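Thread on where our student project stands. I said in February I'd write this up once we had something running end to end, and as of last week we do.

1/ The class is a one-semester robotics elective. Teams get a simulated kitchen, a simulated arm and one household task. Ours is: pick up a small object, carry it to the fridge, put it on a shelf. It's all in simulation. We don't touch a real arm until the end of the term, and only if our numbers are good enough.

2/ There are two of us. Emiko Nagano does grasping and the scoring script. I do the motion planning and most of the complaining about motion planning. Bohdan Horobets teaches the lab section and has seen every mistake we are about to make.

3/ Our repo is called Hulta. It doesn't stand for anything. The team next to us is Mottram, and they got the dishwasher task. We've been trading notes with them on doors and handles, so some of what follows is theirs too.

4/ The rules are simple. The object starts on the counter in a random spot. The run counts if it ends up on a shelf, lets go cleanly and stays put for 15 seconds of simulated time. Door bins don't count. The crisper doesn't count either, and we found that out after two weeks of very nice crisper placements.

5/ Opening the doors is a separate task with its own score. For placement runs you can start with them open. We do, for now. One problem at a time.

6/ First version: plan straight from the grasp pose to a pose above the shelf. It worked when the shelf was low and failed nearly every time when it was high. The planner would find a path for the fingertips and forget that a fairly large gripper was attached to them.

7/ Second version: we added the held object and the full gripper housing to the collision model. Success went up and planning time went way up with it. Some runs timed out before the arm moved at all.

8/ Third version, the current one: we split the move into stages. Get to a waypoint in front of the open fridge, stop, re-plan from there into the compartment. The second plan is short, so it's fast. Here's a run from the current build.
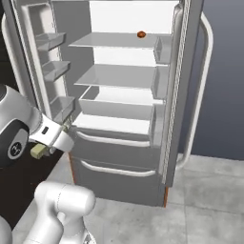 Current build: block in the gripper, fridge doors open, shelves to aim for.

9/ The open left door is what gets us most often. It takes up a lot of the space the arm would like to use, and the bins on the inside of it stick out further than you'd think. Emiko added a margin around the bins and that removed a whole group of failures in one afternoon.

10/ The other trouble is shelf height. From the waypoint the gripper has to rise and go forward, and if it does both at once it can clip the front edge of a shelf. We now force it to go up first, then in. It's slower and it looks stiff. I'm fine with that.

11/ Numbers, because people asked. We ran 494 trials on the third version over the weekend. The lower shelf is good. The upper shelf is still the weak one, and I'm not posting a rate for it until Emiko finishes checking the script. It was counting some dropped blocks as placed because they landed on the shelf below.

12/ That bug was in there for a while, so any numbers I posted before today are too high. Sorry. The old posts stay up, and I've replied to each one with a note.

13/ Things that cost us more time than they should have:

Units. One config file was in centimeters.

Friction on the block. The default was so low that it slid out of the fingers on any quick turn.

Random seeds. We weren't saving them, so we couldn't replay a bad run. Save your seeds.

14/ Bohdan's main comment at our check-in was that we were tuning on the same start positions every time. He was right. We made a fresh set of 97 positions that neither of us looks at, and we only run those once a week.

15/ Next up is a bigger batch, 3,000 trials, on the lab machines. We have them booked overnight. After that we try other objects. Everything so far has been one small block, and a block is an easy thing to hold.

16/ We also want to start with other items already on the target shelf, so the arm has to find a free spot. Right now we pick the spot by hand. Mottram has some code for finding gaps in a dish rack and said we could borrow it.

17/ If you're taking this class next year: write the scoring script first, watch at least a few of your "successful" runs with your own eyes, and read the task sheet all the way down to the part about the crisper.

18/ The repo goes public after grades are in. I can answer questions about the planner in the replies. For grasping, ask Emiko, she'll be on later tonight.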